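Lab News | Robotics

Block sorting passes the halfway mark at Stusetti

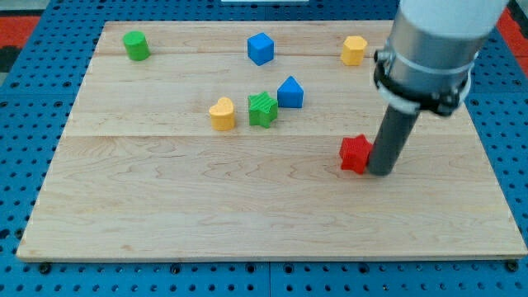 The Dronurside project needs examples, and since April most of the work at the Stusetti bench has been recording them. Each example is one short run: the arm starts in a raised position, goes to a block, moves it to a spot on the board, and lifts away. An operator guides the arm the whole time. The blocks are plain colored plastic, and the set was picked so that color alone won't give the answer. A green star and a red star can both be on the board, along with a green cylinder, so an instruction like "move the green star" has to be read to the end. The same goes for yellow, with a heart and a hexagon.

The target for this first stage is 3,857 runs. As of this issue we have 1,932 that passed review. Runs are thrown out if the operator stops partway to think, if the wrong block gets moved, or if the written instruction doesn't match what the arm did. The last kind is the most common. Ajith Warrier goes through the recordings each morning and fixes the wording where he can, which saves a fair number of them.

Operators work in pairs and switch every half hour. One drives and the other types the instruction and resets the blocks. Please scatter them between runs. In the early recordings people tended to put the blocks back in neat lines, and the first model we trained did poorly as soon as two blocks were close together. Widad Semaan has since written a reset sheet with starting layouts, including several where blocks are bunched up in the middle. It's taped up next to the keyboard. When you finish the sheet, start over from the top with the board positions mirrored.

We also changed how instructions are written. Each layout now gets 3 different wordings, typed by whoever is resetting, and they should sound like something you would say out loud. "Push the red star toward the heart" is fine. Block numbers and grid positions are not.

The Toston group will get a copy of the reviewed runs once the first stage is finished and will train on them separately. Their results will be compared with ours on layouts neither side has recorded. Arriaga has asked for the instruction text only, and that went out last week.

Bench time is open in the afternoons, from 1:00 to 5:30. New operators need one practice session with Widad before their runs count. Sign up on the sheet by the door or send her a message.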